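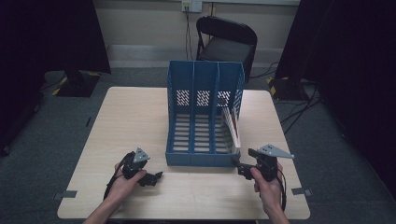

Keeping a shopfront smart through the winter

I do love a well-kept shopfront! Ours is on the main street in Jekville, and we've picked up plenty of tricks for keeping the paint and the old sign looking cheerful right through to spring.

Wash before you touch up. Warm water, a squirt of washing-up liquid and a soft brush will shift most road grime, and you may find the paint underneath is perfectly good. Start at the bottom and work up, then rinse from the top down, so you don't get streaks.

Go easy on gold lettering. A damp cotton cloth and nothing else, please. Glass spray creeps under the edges and lifts them (we lost half an ampersand that way).

Sand chips lightly, dab on primer, and leave it overnight before the top coat. Two thin coats beat one thick one every time! I keep the leftover paint in a jam jar with the colour name and the month on the lid.

Brass handles come up beautifully with a paste of lemon juice and bicarb. Leave it on for 4 minutes, wipe off, buff dry.

Check the gutter above the sign in November, once the leaves are down. A drip in the same spot all winter will ruin a painted board.

Hanging baskets looking tired? Ivy and winter pansies keep going for months, and Valentyna Pylypenko at the Stasiv bakery adds little cyclamen to hers, which look gorgeous against dark green paint.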